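Call for participants: student project on robotic suturing, Kerkia Training Laboratory

We are looking for 8 students for the November group

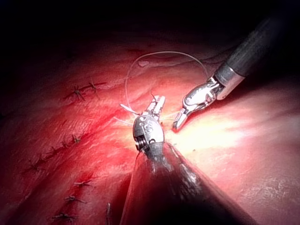 Two instruments and a loop of suture thread, with finished stitches at the left.

The suturing project at Kerkia is open again for new participants. It is a student project, run beside the normal courses, in which engineering and medical students learn together how stitches are made with robotic surgical instruments, and how a computer could help with a part of this work. Please read the whole call before you write to us. Most questions that we received last year were answered in the text, only a little further down.

What the project is about

A person who ties a knot by hand feels the thread. With the instruments at our training console this feeling is mostly missing, and the student must learn to judge from the picture on the screen how strongly the thread is pulled. For some students it comes quickly and for others it takes many evenings. Both are normal, and we have had very good participants who needed half of the project before their first knot was holding.

The second side of the project is the automation. We do not try to build a machine that operates alone. Our question is smaller: when the thread is already through the tissue and the first loop must be laid around the jaws, can a program recognise the loop and propose the next movement? For this we need video, and the video must be labelled by people who have made the stitches themselves and understand what they are looking at. At present the group has almost 3,000 labelled clips. Many of them are good. Some were labelled in the early months, when we had not yet agreed where a knot "begins", and these must be done again. Part of your work will be this correction, so please do not apply if you find such work below you.

The white thread is harder for our program than the dark one. In strong light it disappears on the bright parts of the tissue, and when several strands lie close to the jaws the program often takes two for one. The previous group wrote a first version of the loop detector, which we call Jisham. It works acceptably with an open loop and badly with a loop that is nearly closed. The new group will continue from this version. You may also throw it away and start again, if you can explain to the others why.

How the work is organised

There are 2 evenings in the week, from 17.30 until 20.00, in the practice room on the ground floor. One evening is for the console and one for data and programming. All participants attend both. In former times we allowed the engineers to come only for the programming and the medical students only for the stitches, and the result was that they did not understand each other at the end any better than at the beginning.

At the console you work in pairs. One person holds the controls and the other watches the second screen, keeps the notes and says when the thread is too tight. After each exercise you change places. The exercises are in this order:

Moving the instruments without touching anything
Taking and passing the thread between two jaws
Single knots on a practice pad
A line of knots with even distance
A curved line of knots
Laying the loop with the proposals of the program switched on

You go to the next exercise when your partner and one of the supervisors have both signed the sheet. There is no fixed date for this. The last exercise is done by all pairs, also by those who did not finish the ones before, for the reason that we need the comparison.

The data evening begins with a short meeting in which one pair shows a clip that they did not know how to label. We discuss it until there is a decision, and the decision is written into the labelling guide. The guide is now quite long and not everywhere well written. If you are a person who likes to put a text in order, you will be very welcome.

Who can apply

You can apply if you are a student of the second year or higher in medicine, veterinary medicine, nursing, mechanical or electrical engineering, computer science or a near subject. We would like to have half of the group from the health side and half from the technical side, but we will not refuse a strong application only to keep this balance.

You do not need any experience with surgical instruments. From the technical students we expect that they can read and change a program in Python without help. From the health students we expect basic knowledge of wound closure, at the level of your normal practical course. From everybody we expect to be on time, because your partner cannot begin without you.

It is not a problem if you are left-handed. The controls can be adjusted, and also the height of the chair and the arm rest. If you need some other arrangement, for example for your eyesight or for a wheelchair, please write it in the application so that we can prepare it before the first evening. The practice room has a level entrance from the courtyard side.

The working language is English. Hardly any of us speaks it as a first language, and you will hear many accents. Please ask when you have not understood.

Please consider also that the screen shows bright red tissue from very near, for a long time. Some people become a little unwell from the image or from the magnification. You can try the console for a few minutes before you decide, see under "Open evening".

What you receive

Participation is free of charge. The practice pads, the thread and the use of the console are paid by the project. Students of the partner schools can receive 2 credit points after they hand in a written report of moderate length; for other schools we can give a confirmation of hours, but you must ask your own office if it will be accepted. We cannot pay a salary and we cannot pay travel costs. We say this clearly because last year there was a misunderstanding.

Your name will be in the list of contributors if you have labelled clips which stay in the final collection. At the end of the project the group presents its work at the Kasprzak student day, with a talk and a table where visitors can look at the clips. It is a friendly event and the audience asks many questions.

What we ask from you

You should be able to stay for the whole period, from November until the spring examinations. Single absences for examinations or illness are no difficulty if you inform your partner. If you already know that you will be abroad for several weeks, please wait for the next group.

The video material is used only inside the project. It may not be copied to private computers or shown in private accounts, also not short pieces. You will sign a paper about this on the first evening.

Open evening

Before the selection we hold an open evening at 18.00 in the practice room. You can sit at the console, speak with members of the former group and look at the labelling program. You do not have to come in order to apply, and those who come have no advantage in the selection. The exact day will be sent to all who have written to us.

How to apply

Send one document, not longer than two pages, with the following:

Your name, school, subject and year of study
The evenings in the week when you are certainly not free
A few sentences about something you have made, repaired, sewn or programmed, and what went wrong with it
For technical students, a link to a program you wrote, or the program itself
For health students, the name of the practical course you have attended

A letter of recommendation is not needed. Please do not send certificates, we do not read them at this stage.

Applications go to Jocelyn Dimaculangan, who is responsible for the selection and for all questions about credit points. Questions about the console, the instruments or the software should go to Gerardo Rivera. Both can be reached through the project office at Kerkia, and on the evenings of the current group you will find them in the practice room. Please write "Suturing project" in the subject line, as the office also receives the mail for the Melero competition and the two were mixed several times.

You will get an answer in every case. If there are more good applications than places, we keep a waiting list, and it has happened that a place became free in the second week. Persons on the waiting list may come to the data evenings as guests if they wish.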